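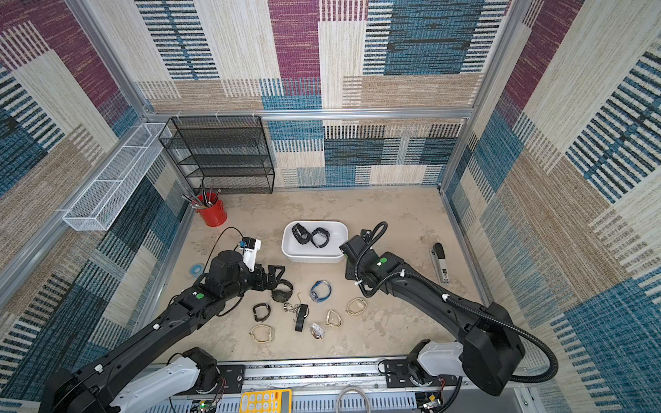
Speaker notes, Starnton Library, evening talk on old wristwatches

February 21, 2020

**Before I start**

Thank Mayuree Thongdee for the invitation. Say her name slowly, last time I said it wrong.

Ask if the people in the back can hear me. Ask who is wearing a watch tonight. Then ask who has a watch in a drawer at home that does not run. I expect the second group is bigger, and the talk is mostly for them.

Say: my English becomes fast when I am nervous, please raise a hand and I will go slower.

**1. How I came to this**

My first job was at the counter of Van Wijk, a shop for keys, shoe heels and watch batteries. I was hired for the keys. The watches were given to me because the older colleague, Yusri Chin, did not like to do them anymore, his eyes were getting tired in the afternoon. He taught me sitting next to me, and he almost never touched the watch himself. He said "again" and I did it again.

I stayed in the shop for nine years. I am not a master watchmaker and I don't have the diploma. What I know is ordinary watches: steel, plated, quartz, simple hand-wound ones. If somebody has a very valuable piece, I will give the name of a person who should open it, and it is not me.

**2. Three kinds, and how to know which one you have**

Go slowly in this part. People mix them.

- Hand-wound. You turn the crown and it becomes stiff at the end. Stop there. You do not need to be afraid of "overwinding", but you should not force it either.
- Automatic. Inside is a weight that swings when the arm moves. Hold it to your ear and tilt it gently, and often you can hear the weight.
- Quartz. It has a battery. The seconds hand usually goes in jumps, one per second.

Question that always comes: is a smooth seconds hand a sign of quality? Answer: no, it is a sign of a different mechanism. Some cheap watches have a smooth hand and some expensive ones jump.

(Pass the two opened movements around in their plastic boxes. Ask people not to open the boxes. The screws are smaller than a grain of rice.)

**3. The drawer**

This is the part I care about the most.

A quartz watch that stopped in 1998 and was put in a drawer still has its battery. Old batteries can leak. The liquid dries and becomes a crust, white or green, and it eats the contacts and sometimes the coil. I have opened many watches where the owner only wanted a new battery, and I had to tell them that the old one had finished the movement.

So: if you keep a quartz watch that you don't wear, take the battery out, or have it taken out. Any shop can do this in a few minutes. Write the battery number on a small paper and keep it with the watch.

A hand-wound watch suffers in another way. The oil becomes thick and after many years it is like glue. The watch may run if you wind it, but it runs with friction, and the small pivots wear down. If it has been quiet for twenty years, wind it a few turns to see if it lives, then let it stop and bring it to be cleaned. Please do not wear it every day because "it works perfectly".

Humidity: not the bathroom, not the basement. A bedroom drawer is fine. Do not let the cases lie against each other, steel scratches gold plating very easily and the bracelet clasp is the worst for this. A soft cloth between them is enough. An old sock is also enough, if it is clean.

Magnets: the clasp of a handbag, the speaker of a radio, the cover of a tablet. A mechanical watch that suddenly gains many minutes a day is possibly magnetized. It takes a few seconds to remove this with the right tool and the repairer should not ask much money for it.

**4. Bracelets and straps**

Metal bracelets collect skin and soap between the links. Warm water, a soft toothbrush, one drop of dish soap, but take the bracelet off the watch first if you are not sure that the case is tight. "Water resistant" on the back was true when the watch was new. The gasket is rubber and rubber gets old.

Leather straps do not like water at all. When the leather is cracked near the holes, replace it, because this is the place where it breaks and then the watch is on the sidewalk.

The spring bar is the little pin which holds the strap. It costs almost nothing. Change it whenever you change the strap. Kwadwo Odoi, who is here tonight if he kept his promise, lost his father's watch in a lake because of one old spring bar. He gave me permission to tell it. (Look for him. If he is not here, tell it anyway, he said it was fine.)

Too long bracelet: don't take out all the links from one side. The clasp should sit in the middle of the wrist. Keep the removed links! Put them in an envelope with the name of the watch on it. At Van Wijk we had a jar of orphan links, and in nine years I matched four.

**5. Is it worth repairing?**

People want a number here, so I will give one honest case from my notebook. Tania Abeysekara brought a steel hand-wound watch of her aunt. Cleaning, new mainspring and new crystal came to 139 dollars. A dealer offered her 128 dollars for the watch after the repair. On paper she lost money. She wears it every day and she has never asked me about the price again.

I think there are two different questions and it is good to separate them. One is what the watch would bring if you sold it. The other is what you would pay to hear it tick. I can only help with the first one.

Be careful with the word "vintage" in advertisements. Be careful also with dials that were repainted; the printing looks thick and the letters are not quite equal. It is not a crime to repaint a dial, but the seller should tell you.

If somebody quotes you 1000 dollars for a simple watch, ask for the list of parts in writing and take the watch to a second shop. A good repairer is not offended.

**6. What to write down**

Pao-chu Leung from the local history group asked me to include this. When you give a watch to a child or a grandchild, put a card with it. Who wore it, in which years, where it was bought, who repaired it. Look inside the case back when it is open, because repairers used to scratch a date and a sign there. I once found three dates in one watch, all in August, all in the same handwriting. The owner took it in every summer before his vacation, his daughter told me this later.

Write with pencil. Ink on a card that lies near leather can move.

**Questions**

Likely ones, with short answers:

- *How often should I service it?* A mechanical watch you wear, every five years or so. One you don't wear, when it runs badly or before you start to wear it.
- *Can I change the battery myself?* Yes if the back has a screw thread and you have the right key. A snap back is easy to open and hard to close, many crystals get broken at that moment.
- *Do you buy watches?* No.
- *My watch fogs under the glass.* Go to a repairer tomorrow. Don't put it in rice and don't put it on the heater.

Handout is on the table by the door, with the battery sizes on one side. Bring the movements home, count the boxes. The library closes at nine and Mayuree needs time for the chairs.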